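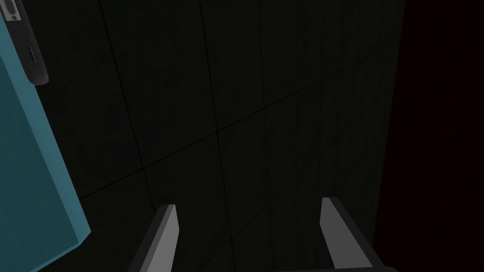

According to the grants office, our score was 64 and the cutoff was higher, so the Skenen proposal will not be funded this round. The message came a little before nine on Monday. It said we could ask for the reviewers' notes, and I wrote back and asked.

There were 183 applications. I don't know how many were from Drodmont. Chemistry put in at least one with Flavosano, and I haven't heard how it did.

Spent the rest of the morning on the budget. The department can cover the graduate stipend through June. It can't cover the summer field course, which needs another 2,000 for the van and the lodging. I could drop the last week, or take fewer undergraduates. I would sooner drop the week. The sign-up sheet is already full and I don't want to take names off it.

Taught at one in MacPherson Hall. The heat was on too high again. Decent discussion of the second reading, poor discussion of the first. Handed back the drafts.

The notes arrived at four. Reviewer 2 liked the community college part and thought the timeline was too short. Another wanted a clearer plan for sharing the data. Both fair. The third wrote two lines and gave us the lowest mark.

The next deadline is in October. I'll rewrite the timeline first and leave the aims alone for now. Need to call the dean's office about the van.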